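Hamel Toilet Brush, White Handle, Round Black Head

Home / Bathroom / Cleaning Tools / Brushes

Item: 387
Brand: Hamel
Colour: white handle, black head
Sold: singly, or in a carton for trade customers
Availability: in stock at the warehouse, ships the next working day

Overview

The Hamel is a one-piece toilet brush with a straight white handle and a round black bristle head. It is sold without a holder. We have carried it for several years and it is the brush most of our property management and motel customers reorder, mainly on account of the handle length and the fact that the head keeps its shape.

The head is round all the way, so it does not need to be turned to a particular side to reach under the rim. Bristles are black nylon set in a twisted wire core, and the end of the core is capped to keep it from scratching the glaze. The bristle at the tip is trimmed a little shorter than at the sides and will go into the outlet at the bottom of the bowl without bunching up.

The handle is moulded plastic with a slight swelling at the grip end and a hanging hole. There is no rubber sleeve. Earlier versions had a grey sleeve, which tended to slide after a few months of use with wet gloves, and the maker dropped it. If you have older stock with the sleeve, the replacement heads below will not fit it.

Specifications

Overall length: 387 mm
Handle length, grip end to first bristle: 257 mm
Head diameter: 80 mm
Handle material: polypropylene
Bristle material: nylon, black
Core: twisted stainless wire, capped
Hanging hole: yes
Holder: not included
Dishwasher: no

What it suits

Standard household and light commercial toilets with a round or elongated bowl. The head is a bit large for some compact corner toilets and for the narrow outlets found on older European fixtures. For those, look at the Nison slim brush, which has a smaller head on a similar handle.

It works with ordinary bowl cleaners, including acid-based descalers at the strength given on the label. It is not meant for drain work, and forcing it down the outlet will bend the core. Bleach left on the bristles for long periods will turn the black to a brownish grey. The bristles still clean at that point, but customers tend to complain about the look.

The white handle shows dirt, and some buyers prefer that. If you would sooner have a dark handle, the Hamel is also made in charcoal by special order, minimum 100 pieces, lead time on request.

Using the brush

Lift the lid and the seat before starting. Flush once to wet the bowl, apply cleaner under the rim and let it stand for the time on the bottle. Work from the rim down, with the handle held at an angle so the side of the head does most of the scrubbing. Pressing straight down with the tip wears out the short bristles first and does very little for the ring at the waterline.

For the waterline itself, short strokes back and forth are better than circles. Finish at the outlet, flush, and rinse the head in the clean water as the bowl refills. Tap it against the inside of the bowl before moving it. A bucket set on the floor in front of the toilet saves the tile from drips and gives you a place for used cloths and paper. 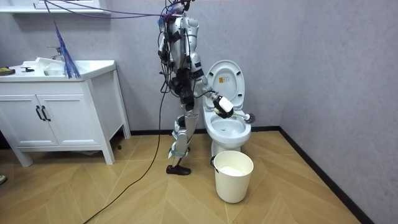

Brush in use in a small bathroom, lid up, with a white bucket in front of the toilet.

Small bathrooms are where handle length matters most. With a vanity on one side, there is often only one good place to stand, and a short handle brings the hand down close to the rim. The Hamel gives enough reach to scrub the far side of the bowl from a standing position – most people will need to lean a little, but not kneel.

Keep the sponge used on the vanity separate from anything used on the toilet. We suggest a colour system even in a home with one bathroom: one colour for sinks and counters, another for the outside of the toilet. The brush never leaves the bowl except to go back in its holder.

Care and storage

Rinse the head after every use and let it drip dry before putting it in a closed holder. The easiest way is to lay the brush across the bowl, lower the seat on the handle and leave it for ten minutes or so. A brush put away wet will leave a pool in the bottom of the holder, and the pool will smell.

Once a week, or after cleaning up behind someone who has been ill, stand the head in a bucket of disinfectant mixed to the label directions. Rinse in clean water afterward. Wipe the handle down at the same time, including the hanging hole, where residue tends to collect.

Do not mix products. If you have used an acid descaler, rinse the brush and the bowl fully before anything with bleach goes near either one.

Replace the head when the bristles splay outward or lie flat on one side. In a household that is usually twice a year. In a motel or rental turnover setting it will be sooner, and Nabil Srour in our trade department can set up a standing order for heads on whatever schedule you like.

Holders and replacement heads

The Hamel fits any open holder with an inside diameter of 90 mm or more. We stock these:

Olberg floor holder, white. Weighted base, removable inner cup. Our usual recommendation for tile floors, as it does not skate when the brush is pulled out.

Olberg wall holder, white or chrome colour. Two screws and anchors included. Check for pipes before drilling. The adhesive version has been discontinued.

Hamel drip cup. A plain plastic cup with no lid. Cheap, light, and easily knocked over. Fine inside a cleaning caddy.

Replacement head, Hamel, black. Threaded, sold in pairs. To change it, hold the handle upside down over a bag, unscrew the head counter-clockwise and let it drop. The thread is coarse and does not need to be tight. Hand pressure is enough.

Trade orders

Carton quantity is 100 brushes, packed in inner bags of ten. Cartons are not split. Customers taking more than 700 brushes in a calendar year move to the contract price list, and orders placed since the last renewal in March are counted toward that total.

Colour-coded handle bands are available in red, yellow, green and blue. They snap on below the grip and can be put on at the warehouse if you ask when ordering. Allow two extra working days.

Samples are free to account holders, one per site. Contact Fadi Chidiac with the site address and account number. We do not send samples of the holders.

Returns

Unused brushes in their original bag can be returned within 30 days. For hygiene reasons we cannot take back a brush once the bag has been opened, unless it is faulty. Faults we will replace without a return are a loose core, a cracked handle or a head that will not thread on. A photo showing the fault is sufficient.

Customer comments

"Using these in eleven rental units. The heads last well and the cleaners have stopped bringing their own. I would like the hanging hole a bit bigger, as it doesn't fit over the hooks we have." – Baltasar Garrido

"Good brush, boring brush. Handle doesn't flex when you lean on it, and the last two I bought at the hardware store did. Didn't realize the holder was separate, so read the listing." – Pieter Dlamini

"Three stars. Works fine but the head is too fat for our downstairs toilet. Exchanged for the Nison and that one fits. The exchange was quick." – Yasir Arain

Questions we are asked

Does it come with a holder?
No. See the list above. The brush and the Olberg floor holder can be bought together under item 257 at a small saving.

Will the bristles mark the bowl?
Not in normal use. Black streaks on the glaze are nearly always metal marks from an exposed core on a worn-out brush. Check that the cap on the tip is still in place, and replace the head if it is missing.

Is the wire going to rust?
The core is stainless. Some discolouration can appear where the wire enters the threaded collar, particularly with strong descalers. It wipes off and does not affect the hold.

Can I use it on a composting or RV toilet?
It is fine for a plastic RV bowl if you use light pressure. For composting toilets we recommend keeping a separate brush and replacing it more often.

Do you sell just the handle?
Only to trade accounts, and in full cartons.

Related items

Nison slim toilet brush, white
Olberg floor holder, white
Aladari bowl descaler, 1 litre
Aladari round bucket, 9 litre
Hamel grout brush, stiff

Page updated 28 May 2024. Measurements are taken from production samples and may vary by a few millimetres.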